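# Planning the Next Equipment Round: An Interview with Tsion Birhane

Tsion Birhane has been responsible for equipment planning at Illholm since the household handling programme was established. Her office prepares the annual purchasing plan, negotiates with suppliers and answers to the board for every item above the approval limit. She spoke to the staff bulletin on 29 July 2022, shortly before the draft budget was circulated to section heads.

The largest line in the draft concerns two-armed robots. Ms Birhane was asked first why the plan gives so much space to items other than the arms themselves.

"When we made our first request, we priced the arms and the grippers and very little else," she said. "The quotation from Plonex was complete and fair. Our own list was the weak part. We had left out spare cables, replacement fingers, stands and the hours needed to fit them. Those costs came to us through the year as small orders, and small orders are the hardest to control."

The new plan therefore contains a separate heading for parts that wear. It lists 141 items, each with a supplier, a delivery time and the name of the person who may order it. Gripper fingers account for 500 pounds per quarter and cabling for a further 500. A reserve of 200 pounds is held for couriers, to be used only when a robot is standing idle.

Ms Birhane accepted that some colleagues had found the list excessive. "I was asked whether we needed a line for spoons," she said. "My answer was that tableware is a working material for this programme, in the same way that paper is for an office. If it is not in the plan, somebody buys it out of their own pocket and claims it back in November."
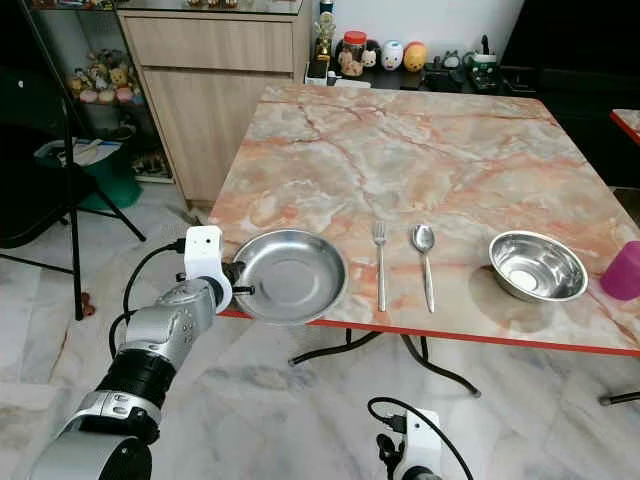

The choice of tableware was settled with Berhanu Tsegaye, who supervises the daily sessions. Mr Tsegaye joined the second part of the interview and explained that the section had asked for ordinary articles of the type found in any home.

"Steel is hard on a gripper, as it is smooth and it shines," he said. "A wide rim gives the finger something to take hold of. A fork lying flat on a table gives it very little. If we purchased only what was easy to pick up, we would be planning for a machine that does not have to work in people's houses."

He added that the rooms had been costed on the same principle. The section prefers furnished rooms, with tables, cabinets and shelves left in normal use, and the plan sets aside nothing for purpose-built benches. Mr Tsegaye would, however, have liked more money for floor stands. His request was reduced by half in the second draft, and he intends to raise the matter again.

On the question of leasing, the two did not entirely agree. Hadgu has offered a three-year lease which includes servicing, while Milell sells outright and charges for each visit. Ms Birhane favours the lease. "It gives me one figure for each year, and I can defend one figure," she said. Mr Tsegaye was concerned that leased arms may not be altered. "My technicians change the route of a cable when it catches," he said. "Under the lease as it is written, they would have to ask first and wait for a reply."

Hadgu has been asked to amend that clause, and a reply is awaited. Should the clause remain, the purchase option will be put to the board with the servicing charges shown in full.

Section heads are invited to send comments on the draft to Ms Birhane's office in writing. Requests for additional items should state the quantity, the expected working life and the budget heading under which the item is to be placed.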